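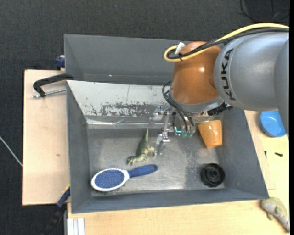 5. The October open day

5.1 Setting and visitors

Everything reported up to this point was measured with the lab door shut. The open day gave us something we could not have arranged on our own: 106 visitors, 44 of them under the age of twelve, all of them free to ask for whatever grasp they liked. We ran the bin-picking cell from ten in the morning until late afternoon at the Stadside building, with the same Terura planner described in Section 3 and no changes to its weights. The grasp force limit was lowered for the day, and the speed cap was set at the lower of the two values in Table 2.

Visitors stood behind a rail and chose an object by name. The operator (Semeniuk in the morning, Klinhom after lunch) typed the name, the planner proposed a grasp, and the arm went in. We had worried that people would drift off during the planning pause. They did the opposite! Many of them leaned over the rail and argued about where the finger would land, and some of the guesses were better than ours.

5.2 Objects

Figure 6 shows the work bin with four of the objects: a toy dinosaur, a hairbrush, an orange cup and a black round part with a ribbed edge. The dinosaur was by far the favorite, and it is a lovely test object, because its thin tail and its legs offer the planner several tempting places to pinch and only a few good ones. In the arrangement shown, the tail points at the back wall and the legs are on the side nearest the finger. The hairbrush is bristles up, an orientation we had seldom tried in the closed-door trials, where Berchtold placed most of the long objects by hand and had his own habits about it.

The cup was the object that taught us the most. Close to a side wall, it leaves little room for the gripper body, and the planner has to trade a good contact against clearance from the bin. Varghese had predicted this from the Hofstetter simulations, and it was a real pleasure to watch visitors come to the same conclusion in a minute or two with nothing but their eyes.

Figure 6. KUKA arm and gripper over the work bin, with four objects on the bin floor.

5.3 Requests outside the protocol

We logged 39 requests that our task list did not cover. Most asked for a particular part of an object ("by the tail", "by the handle end"), and a few asked for two objects at once. One boy wanted the brush put inside the cup, and came back twice to ask whether we had solved it. We have not, but nine of the 39 are now tasks in the revised list (Appendix C), and his is one of them.

Part-specific requests matter for the method. The Prodent grasp labels used in training name whole objects only, so the planner treats "the brush by the handle" and "the brush" as the same instruction. Sutter wrote a small filter over the lunch break which discards proposals outside a hand-drawn region, and the afternoon groups got to use it. It is crude, and we do not report success rates for it, but it made the exchange between visitor and machine far livelier.

5.4 Remarks

We would gladly do this again, and we recommend it to other groups working on clutter. Two practical points. First, the log should record the exact words of each request; ours did so only from the second hour on, and the earlier entries were filled in from memory. Second, the operator needs a helper to talk to the visitors, as typing and explaining at the same time slowed the first sessions badly. Section 6 takes up the part-specific requests in detail.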